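Last updated in July. Written by Kanchan Khurana for the Kashyap home care pages.

# How to clean and reseal a marble tabletop

These steps are for a polished marble table in normal household use. They work for white marble, and for white marble with colored veining. If your top is cultured marble or printed glass, stop here — sealer will not soak in and you will end up with a sticky film.

## What you need

- pH-neutral stone soap (I use the one from Jalline)
- A penetrating stone sealer, Plovell or similar
- Three or four white cotton cloths
- A soft brush or foam pad for applying the sealer
- Painter's tape
- Warm water and a bucket

A 200 ml bottle of sealer does a large square table twice, with a little left over. Don't buy the big can unless you have counters to do as well.

## Test the old sealer first

Put a teaspoon of water on the stone in a spot that gets used a lot. Leave it for 13 minutes, then wipe it off. If the stone underneath has gone darker, the sealer is worn and you should do the whole top. If it looks the same as before, clean the table and skip the sealing.

Test a second spot near the edge. Edges wear differently from the middle, and on my own table the edge failed a full year earlier.

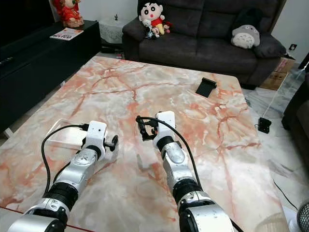 Colored veins need a little more care than plain gray ones. They can be softer than the stone next to them, and some hold small open pits where spills collect. Run a fingernail across each one before you start. On a white top with orange, coral and pink streaks like this one, also avoid any sealer sold as "color enhancing," which deepens the pinks and can leave the white looking yellow. Anything resting on the marble, such as a clear acrylic tray or a small phone stand, comes off before you wash. Grit gets trapped under flat trays and scratches the polish when they are slid around, so lift them.

## Cleaning

1. Dust the top with a dry cloth.
2. Mix the stone soap with warm water at the strength on the label. More soap leaves streaks.
3. Wash a section at a time with a damp cloth, then go over it with plain water.
4. Dry it right away with a clean cloth.
5. Leave the table overnight. The stone has to be dry all the way down or the sealer will trap moisture and turn cloudy.

Do not use vinegar, lemon or bathroom spray. They etch the polish, and an etch mark can't be washed out.

## Sealing

Tape over any trim or edge strip. Open a window and move fabric seating back if it is close to the table.

Pour a small amount of sealer on the pad and spread it in a thin, even coat. Work from the far side toward yourself. Wait as long as the label says, usually under ten minutes, then buff off everything that is still on the surface. Don't let it dry there. If it does, wet a cloth with fresh sealer, rub the hazy spot, and buff again.

Give it a second coat after an hour if the water test was bad. Keep the table clear for 24 hours.

Small pits in a vein can be filled with clear stone filler before sealing. Bolivach sells a small tube that dries hard and can be shaved level with a razor blade held flat.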